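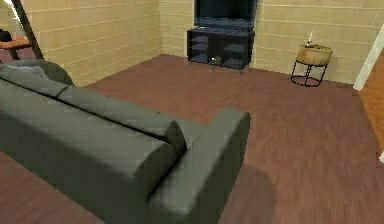

The long gray sofa, small pillow at the far end.

Reviews > Cleaning > Steam > Handheld

Filed under: Small Appliances We Kept

Umeseo handheld steamer

I've wanted a little steam cleaner for years and kept talking myself out of it, mostly on account of the big canister one I used to own, which took up half a closet and had a hose that fought back. The Umeseo is the opposite kind of machine. It's shaped like a fat kettle with a trigger, it runs on 1000 watts, it cost me $79 at Dosen, and I have used it every single weekend since March. I love it! I'll get to the parts I don't.

Setup is quick. You unscrew the cap, fill the tank with the little cup, screw the cap back down until it clicks and plug it in. Steam is ready in some 5 minutes. There's a light that goes from orange to green, and it's bright enough to spot from the next room, so I usually start it up and go clear the counter. A full tank gets me through the stovetop, the sink and the faucet with a bit left over for the trash can lid (try this, it's disgusting and wonderful).

The stovetop is where it won me over. Mine is gas, with those cast grates that collect a brown ring under every burner, and I had been going at the rings with a razor scraper and baking soda. With the narrow nozzle I hold the trigger down, move slowly, wipe, move again. The ring comes up as a sort of brown soup. Old stuff needs a second pass, and one spot by the back burner is still there and probably always will be, but I'm not scraping anymore and my knuckles are grateful.

You get a bag of attachments. The ones I reach for:

Narrow nozzle, for grates, faucet bases and the track of the shower door.
Round nylon brush, for the drain and around the burner caps.
Wide head with the cloth cover, for flat things like the fridge front and the oven window.

There's also a brass brush I've used once, a bent nozzle that reaches behind the toilet, and a squeegee that I'd call decorative. The nylon brushes wear down fast. You get two in the box, and my first one already looks like it's been chewed. Replacements come from Tikbridge in a multipack and fit fine, though the collar is a touch tighter than the original and needs a good twist.
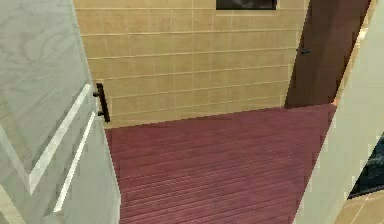 Door open, dark handle at mid-height.

Painted surfaces were my big worry going in. The manual says to test somewhere hidden first and I did, on the back of a cabinet door, then got braver. My rule now is the wide head, the cloth on, the steam turned low, and never stopping in one place. Greasy fingerprints around knobs and handles come off beautifully. I would not use it on anything with flaking paint or on unsealed wood, and I wouldn't go near wallpaper.

Fabric is more of a mixed bag. It freshens up curtains nicely and takes the folded look out of a tablecloth. On upholstery, check the tag before you do anything. If it says water is okay, go light, because this thing spits for the first few seconds and you'll get drops. I point it into the sink until the spitting stops. Same goes after you set it down for a while and pick it back up.

Now the bathroom, which I'd put off because I had heard such big claims about steam and grout.
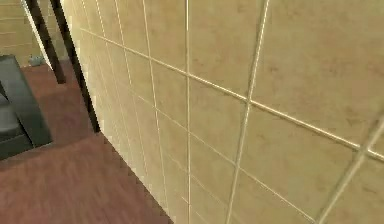
It's slow going, and you should know that before you plan a Saturday on it. The round brush does a short stretch of line at a time, then you wipe, then you wait for the steam pressure to come back. For soap film, and the pinkish stuff that grows in shower corners, I haven't found anything better. For stains that have soaked in, steam only got me part of the way. I still had to go back with an oxygen cleaner afterward.

My complaints are pretty small. The cord is short, so I use an extension in the bathroom hallway and have to think about where it's lying. You can't open the cap to refill until it has cooled down, and that wait is long enough to lose your momentum. A full tank gets heavy in the wrist when you're working over your head. And the storage bag is a joke, it fits maybe half the pieces. Mine live in a shoebox.

Before buying I also tried the Yusuf, a slimmer model with a lock on the trigger, which I wish mine had. It's lighter and quieter. The steam felt weaker to me, though, and it gave up on the stovetop ring completely. If you mostly want to do mirrors and curtains, it might suit you better.

One last tip: use distilled water if your tap water is hard. Mine is, and I got white flecks out of the nozzle until I switched.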